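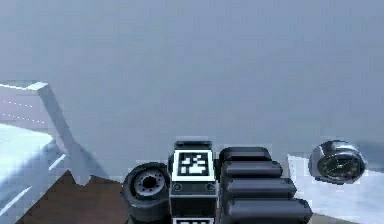
Why does a gray wall look blue in one room and brown in the next? Paint reflects whatever light reaches it, and gray has so little color of its own that small changes in the light decide what the eye reports.

Most gray house paints are mixed from a white base with black, plus small amounts of yellow oxide, red oxide or blue. The tint is hard to see on a chip. Spread over a full wall, it becomes obvious, and wall-to-wall reflection inside the room strengthens it further.

Wilma Bakker mixes interior paint in Drolldale and keeps her test boards in a windowless corridor. Each board is coated twice and viewed under two lamps, one warm and one cool. Two paints can match under the first lamp and separate under the second. The trade term is metamerism, and it accounts for a large share of the cans that come back to her counter.

"People bring me a chip from the old wall and ask for the same thing," Bakker says. "I can match it in here. I can't match it in their kitchen unless I know what bulbs they have."

Window direction matters as much as bulbs. In the northern half of the world, a north-facing room gets mostly skylight, which is bluish, and a gray with a blue tint will read cold there for the whole day. South-facing rooms shift more. A gray that looks neutral at noon can turn tan by evening.

Sheen adds a second variable. A flat finish scatters light evenly and hides roller marks. Satin and semi-gloss reflect part of the light directly, so the wall looks darker from some angles and lighter from others. Touch-ups show more as sheen increases — one reason painters such as Roel Postma recoat a whole wall, corner to corner, once a patch is larger than a hand.

Postma's test procedure is plain. He paints a board, leaves a white border around the color, and moves it between walls over 4 days. The border keeps the old wall color from influencing the new one. He checks it in the morning, at midday and after dark with the room lights on.

Drying time is often cut short. Latex paint is usually dry to the touch within hours, but the film goes on hardening for weeks, and the color may shift slightly as water leaves it. Bakker asks customers to let a sample dry overnight before judging it against the floor and trim.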